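Print this page | E-mail this page

Stain-Proof Tablecloths and Fabric Sprays: Your Questions

By Hayley Sugden
Posted 10/02/2023

We get a lot of mail about treated table linens, most of it from people who have just paid extra for one. I've been writing up fabrics for Rivwood long enough to distrust any label with a shield on it. These are the questions that come in most.

Does "stain-proof" mean anything?

Not much. It usually means somebody put a finish on the cloth that makes liquid bead up for a while. Water beads nicely. Salad dressing is another matter, and so is turmeric. Ask the seller which stains were tested and how long the spill sat. If all you get back is the word "advanced," keep your money.

The tag says the finish lasts the life of the cloth. Whose life?

Good question, and I've put it to three sellers without getting a straight reply. Fairclough told us their finish is good for 200 washes. I asked at what temperature and with what detergent and was promised a data sheet. I'm still waiting for it.

Is a higher thread count better for a tablecloth?

It's a number that sells sheets, and it has wandered over to the dining room. A plain cotton cloth with a decent weave will wear fine at 200. I have seen cloths marked 400 that went fuzzy in one winter. Hold it up to a window. If you can read the street sign through it, put it back.

Do patterned cloths hide stains?

Some. A busy print breaks up a small spot better than solid white does, and mid-tones do better than very pale ones. Don't expect a few printed leaves to cover for a glass of red wine. Grease shows on nearly everything because it changes how the cloth takes the light.

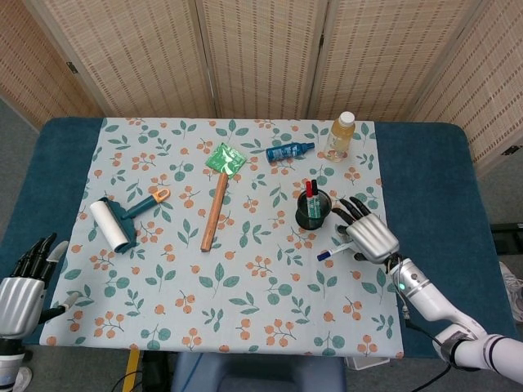

Size matters more than most shoppers think. Measure the table, add the drop you want on each side, and then allow for shrinkage, whatever the package says. "Pre-shrunk" cotton can still lose an inch or two on the first hot wash. Wash it before you hem it.

Can I spray a cloth I already own?

You can. We tried the Wutex spray on old napkins and it worked on coffee and did nothing I could see for olive oil. Areti Zacharopoulos, who edits this page, thought it did a little. We left it there. Test a corner first, open a window, and don't spray anything you plan to set bread on directly.

Should I pay for the protection plan at the register?

I wouldn't. Read the exclusions. The Trernent plan I was handed left out bleach, dye, ink, pets, candle wax and "gradual soiling." Trevor Horrocks wrote to say they paid his claim promptly, so it does happen. He had kept the receipt, the tag and the box.

What do you use at home?

Cheap cotton, washed warm, with dish soap rubbed into the greasy spots before it goes in. Iron it damp or don't iron it. When it gets too ugly it goes under the paint cans.

Want new answers by e-mail? Sign up for our newsletter. You can unsubscribe at any time.

This site uses cookies. By continuing to browse you agree to our use of cookies.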